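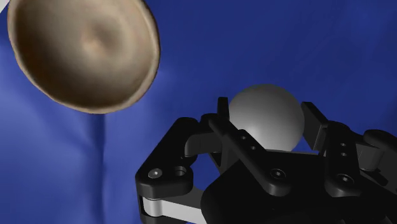

Clomamstead pottery studio gets its keys, and I got clay in my hair

February 28, 2023

Well, it finally happened! After two winters of talk, the old feed store on Urer Street in Clomamstead belongs to the potters. I stopped by for the key handover and ended up staying most of the afternoon, partly for the soup and partly because Garba Olatunji put a lump of clay in my hands and wouldn't take it back.

Garba has been teaching evening classes in the back of the library annex for years, and if you've ever tried to get into one you know the problem. There are 15 spots each term and 116 people on the waiting list. My sister-in-law has been on it so long she took up quilting instead (she's good at it too, so no harm done).

The new place is 680 square feet on the ground floor, with a loading door at the back that's wide enough to roll a kiln through. The kiln itself is coming secondhand from a school in Brirnivville that closed its art room last year. It needs new elements and a new lid hinge, and the Okoro hardware store has said it will cover the parts. The wiring is a bigger job. The building still has the electrical panel it had when it sold chicken feed, so nothing gets fired there until that's replaced.

"We can make pots without a kiln," Garba told me. "They just stay mud for a while."

Money is still a little tight. The winter bowl sale brought in 1,011 dollars, which paid the deposit and the first water bill, and there's another sale planned once the classes are moved over. If you missed the last one, the bowls are all hand-built by students and no two match. I bought a lopsided one that now holds my car keys and a very old peppermint.

Not everyone on Urer Street is thrilled. A couple of the neighbors asked about parking on class nights, which is fair - that block is already a squeeze when the diner is busy. Garba says students will use the gravel lot behind the church, and the church has agreed to it through the summer. After that they'll have to talk again.

Classes stay at the annex for now and should move to Urer Street in May, as long as the electrician and the inspector both show up when they say they will. People on the waiting list get first pick, in the order they signed up, and beginners are welcome. There'll be a Saturday-style open session for kids too, but the times haven't been set.

As for my own lump of clay, I tried for a mug and got something closer to an ashtray. Garba put it on the drying shelf with my name scratched in the bottom, so I guess I'm going back in May to pick it up.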